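Stop Making Me Scroll for the Soup

Quick rant before the onions burn. I wanted a leek soup recipe last night. Plain leek soup. I got 1,990 words about a farmhouse in Gauthier before a single leek showed up - and then the salt was missing from the ingredients list.
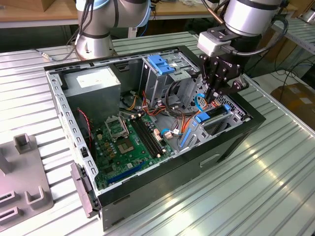

The long intro has to go

I know, ads pay the bills. Fine. But 6 paragraphs on autumn light? Put the recipe first. Story after. People who like you will read it anyway, I do it with Dridwood Kitchen every week and she never makes me beg.

And the timings. "Cook until done." Done how? Soft? Brown? Give me 30 minutes and a hint what to look for.
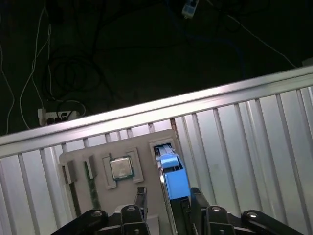
A processor in its square pocket on the white tray.

Same goes for the recipe apps. Flillness wanted my email, then my birthday, then asked me to rate a soup I hadnt made yet. My grandmother had 2 lines on an index card and it worked.

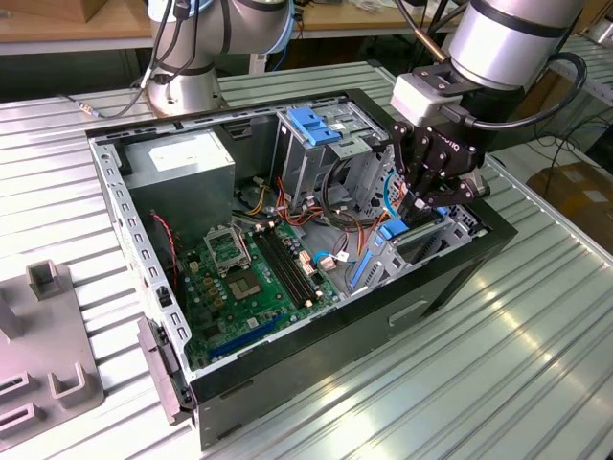 Her card said leeks, potatoes, butter, milk, salt, don't rush. No pop-up. I'm not saying every blog should look like that. Some dishes need teh detail, bread does, anything with caramel does. Soup doesn't. Write it short, test it twice, and put the salt in the list.

Ok, onions.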